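Grideo Home Notes
Mon 10 March

How to get white rings out of a wooden table

I put off dealing with the rings on our dining table for a good two years, and I'm a little embarrassed to say how quickly they came out once I got going. So if you have a table that has hosted a lot of mugs and you keep hiding the worst spot under a fruit bowl, pull up a chair and I'll tell you what I do.

First, look at the color of the mark. A white or cloudy ring usually means moisture is caught in the finish, and those are the ones you can fix at home on a Saturday morning. A black ring has gone down into the wood itself and needs stripping and bleaching, so that is a whole other project (and a whole other page).

What you need

A clean cotton cloth, like an old T-shirt or a pillowcase
An iron with the steam turned off and the tank emptied
Plain mayonnaise or petroleum jelly
Furniture paste wax - I use the Plenton one in the flat tin
A soft brush or a second cloth for buffing

Start gently

Wipe the table down with a barely damp cloth and a drop of dish soap, then dry it right away. Let it sit for an hour. Sometimes a fresh ring will fade during that hour all by itself, and then you can put everything back in the cupboard and have your coffee (on a coaster, please!).

If it's still there, rub a thick dab of petroleum jelly or mayonnaise over the ring and leave it overnight. I know the mayonnaise sounds like something your great-aunt would swear by, and mine did, but the oil in it works its way into the cloudy part. In the morning wipe it off with a dry cloth, going along the grain.

Move on to the iron

Fold the cotton cloth once and lay it flat over the mark. Set the iron on its lowest heat and press for five seconds, no longer. Lift the cloth and look. Press again in a different spot, look again, and keep on like that until the ring is gone or until it stops changing. I have done this eight or nine times on one stubborn ring. Please don't turn the heat up to hurry things along, and if the finish starts to feel tacky, stop and let it cool completely.

Try it on the underside or a back corner first if you don't know what finish you have. Shellac in particular is touchy about heat.

Wax and buff

Once the wood is cool, put on a thin coat of paste wax, thinner than you think you need. Wait until it looks hazy, usually ten minutes or so, and buff it until the cloth slides easily. Do the entire top while you're at it, or the patch you fixed will be shinier than everything around it and your eye will go straight there.

Ours gets waxed again every October, before the holiday baking starts. In between, I just wipe it dry after supper and try to be relaxed about the rest.
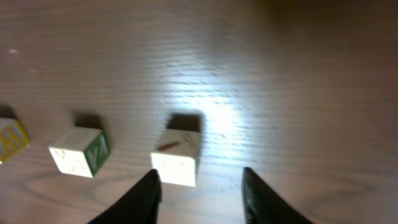

3 min read

Next time on Grideo: crayon, glue and other things that end up on a family table, and which ones I'd leave alone.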